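The cream bag and the two-bag rule
14/05/2024

The woman who runs the packing room at Nerwood has handled a lot of luggage for other people, and she does not think much of most of it. The house lends out overnight bags to guests on its walking weekends, 30 of them, and since September the bags have been the padded cream kind sold under the name Mabula. I had read the shop copy, which promises a bag that "packs itself." I asked her whether it does.

"No," she said. "Next question."

She softened a little. The cloth, she said, is pleasant to touch, and guests like the look of it on the bed. Her complaint is the color. "Who picks cream for something that goes on a floor? They told us it wipes clean. I've wiped it. You get a paler smudge."

I put it to her that the padding must count for something. She wasn't having it. Padding, in her view, is a way of selling you less room inside for more room outside. "It looks full when it's empty. I've had people bring me one back and swear they'd left a sweater in it. We go through it together and there's no sweater."

The zipper is where we spent most of the morning. It follows a curve, and she does not trust curves. A straight zipper, she argued, can be pulled with one hand by somebody who is late for a bus. On a curved one the cloth puckers along the seam and you have to hold the bag still with the other hand, or your knee. She likes the ring on the pull, which she called the only part designed by a person who had met a zipper.

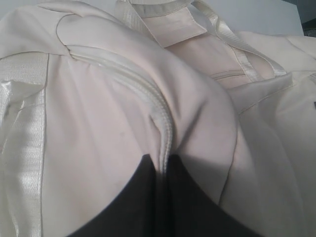
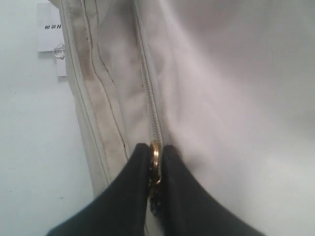
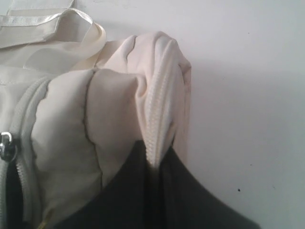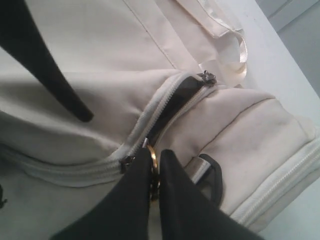
Cream fabric and a long zipper, close up in the packing room at Nerwood.

Her own method owes nothing to the label. Shoes go in first, soles to the outside wall. Then anything that can be rolled. The last 3 inches under the zipper stay empty, and she is strict about it, having replaced 8 sliders on the old bags, which came from Histura and had, she says, better webbing and worse everything else.

I mentioned that Drostora, the shop that supplies both makes, claims the Mabula zipper is good for 900 openings. She asked me who had sat there and opened it. I didn't know. "Well, then," she said.

What would she buy, if the money were hers? Something dark, she said, flat on the bottom, with a zipper across the top and no padding at all. I told her that sounded like the bag my grandfather kept under the stairs. She asked if I still had it. I do, and the zipper sticks.

"Rub a candle on it," she said. "Don't let them sell you a spray."

She would not give the cream bags a score. She has agreed to keep them until next September, mostly as they are paid for, and she is going to ask for gray.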